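Households wanted for rural mobile coverage trial, Larkthorpe and surrounding villages

Erilen is looking for households and small businesses in and near Larkthorpe to take part in a trial of a new fixed wireless and mobile service. We need 62 addresses in total. The trial starts in October and runs for 17 weeks.

Larkthorpe lies in a valley and most of it gets a weak signal indoors from every network. We have put new radio equipment on the existing mast at Skavholm Farm and on a second, shorter pole beside the water tower. We now need to find out how the service performs in ordinary homes, at busy times of day and in bad weather.

What you would be asked to do

Have a small receiver fitted to an outside wall or chimney. Fitting takes a morning or an afternoon and someone over 18 must be at home.

Use the router we supply for your normal internet use. You may keep your current broadband contract running alongside it, and we suggest that you do, as the trial service will be switched off for short periods while settings are changed.

Carry a trial SIM in a spare phone, or in your own phone if it takes two SIMs. An app on the phone records signal strength, call drops and location to the nearest 50 metres or so. It does not record calls, messages or the websites you visit.

Fill in a short form once a fortnight. There is a paper version for anyone who would like one.

Tell us when something stops working. A phone line will be open from 8am to 8pm, Sundays included.

Who can apply

You must live or run a business within the trial area, which covers Larkthorpe, Upper Larkthorpe, Mill End and the lane as far as the Skavholm turning. Tenants can apply but will need written permission from the landlord for the receiver. We can supply a letter to send them.

We would particularly like to hear from people in stone houses with thick walls, people who work from home, farms with outbuildings they want covered, and anybody at the lower end of Mill End, where our survey found no usable signal at all.

You cannot take part if you rely on your landline for a telecare alarm and have no other connection, or if you work for a telecoms operator.

Payment and costs

Each household receives £273, paid in two parts: the first once the receiver is fitted and working, the second when the final form is returned. Businesses receive the same amount. There is no charge for the equipment, the fitting or the data used. Electricity for the router and receiver is at your own cost.

If you leave early you keep any payment already made. We will remove the receiver and make good the wall whether you leave early or stay to the end.

How to apply

Application forms are at the Larkthorpe post office and the library van, or can be requested by writing to Erilen Trials, Unit 4, Ní Chonaill House, Station Road, Larkthorpe. Please give your full address, the kind of building, the network you use now and a daytime number. Questions about the fitting should go to Nithin Kurian, and questions about data and privacy to Leandro Sotomayor, both at the same address. 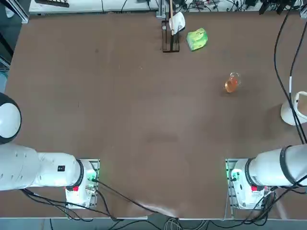 Posted by Aurelio Alcaraz, Trials Recruitment, Erilen
13th June

Places will be given out by location and building type, so applying early does not make selection more likely. Everyone who applies will get a reply by post or email. If you are not chosen we will ask whether you would like to go on the reserve list, which will be used if a household drops out in the first month.

A drop-in session will be held in the village hall before forms are due back. The receiver and router will be on show, and the coverage maps will be there to look at. The date will go up on the hall noticeboard and at the post office.

We are also taking on two part-time field assistants for the length of the trial, to drive set routes with test phones and to visit households with faults. A full driving licence is needed. Please ask for the separate job form.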